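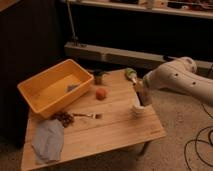 Puesta a punto de la celda de mesa: cámara fija, pinza y cables

Hoy toca mi parte favorita: dejar la celda lista para una tanda larga. Llevo ya bastantes meses con el brazo de Trillwood y sigo disfrutando como el primer día cuando arranca y va derecho al objeto, sin titubear. Para llegar ahí hay que dedicarle un rato, eso sí. Yo tardo una mañana tranquila, con café, y la doy por bien empleada.

Antes de empezar, apaga el controlador y espera a que se descargue la fuente. En el modelo de Irkholm hay un piloto verde detrás; si sigue encendido, todavía no.

Lo que necesitas

Un juego de llaves Allen, un paño que no suelte pelusa, alcohol isopropílico, cinta de carrocero, un rotulador fino y la placa de calibración impresa. La mía la imprimí en Nondcombe, en cartón pluma, y no se ha curvado nada. Si usas papel normal, pégalo a algo rígido o te volverás loco con los errores de esquina.

Paso 1. La mesa

Comprueba que no cojea. Parece una tontería, pero un brazo que frena de golpe mueve una mesa ligera más de lo que uno cree. Marca con cinta la posición de las patas en el suelo: si alguien la empuja de paso, la devuelves a su sitio en un momento y te ahorras recalibrar. Si trabajas sobre moqueta, como yo, revisa las marcas cada pocas semanas (las patas se van hundiendo poquito a poco).

Paso 2. Los cables

Sigue cada cable con la mano desde la base del brazo hasta el controlador. Busca pellizcos, dobleces secos y conectores flojos. Lleva el brazo a mano a las posturas extremas, con los frenos sueltos y una segunda persona sujetándolo, y mira que ninguno quede tirante. Deja holgura de sobra, pero fuera de donde pones los pies.

Paso 3. La pinza

Afloja los 4 tornillos de la brida en cruz, retira la pinza y limpia las dos caras con alcohol. Vuelve a montarla apretando también en cruz, primero a medias y luego del todo. Después abre y cierra unas cuantas veces desde el panel, a velocidad baja. ¡Escucha! Una pinza sana suena siempre igual. Si notas un clic al final del recorrido, mira los dedos: casi siempre es una almohadilla despegada.

Paso 4. La cámara

La cámara fija va a un lado, por encima del plano de trabajo, y tiene que ver la mesa sin que el brazo la tape entera en los agarres. Bloquea el enfoque y la exposición. Esto último es importantísimo: con exposición automática, un recipiente de color vivo te cambia todos los tonos del tablero y el detector empieza a dudar. Coloca la placa en distintas zonas, captura y lanza el ajuste. Si el error medio de reproyección pasa de 2 píxeles, repite.

Paso 5. Prueba con objetos

Ahora viene lo bueno. Reparte por la mesa cosas de formas muy distintas: un vaso pequeño, una pelota, un cubierto metálico, un trapo doblado, una cubeta donde soltar las piezas. Empieza por el vaso, de pie. Baja la pinza despacio y párala justo encima, sin tocar, para comparar el centro real con el que marca el programa. Si hay desvío, corrígelo en la matriz mano-ojo y nunca a ojo en la trayectoria (yo lo hice una vez y estuve arrastrando el parche hasta agosto).

Los cubiertos déjalos para el final. Son planos, brillan y exigen una altura de agarre muy fina. El trapo, en cambio, perdona muchísimo.

Paso 6. Guardar y apuntar

Guarda la configuración con un nombre que entiendas dentro de un año. Themis Katsaros me enseñó a anotar también el contador de ciclos y es un hábito estupendo: en mi último cambio de almohadillas marcaba 1.667, y con el script de Naqvi saqué que había hecho casi 178 desde la limpieza anterior. Con eso ya sé cuándo me toca la próxima.

Si tu celda lleva otra pinza, los pasos 1, 2 y 4 te sirven tal cual. Para el 3, mira antes el par de apriete en el manual.

Usamos cookies propias y de terceros para mejorar tu visita. Aceptar - Rechazar - Configurar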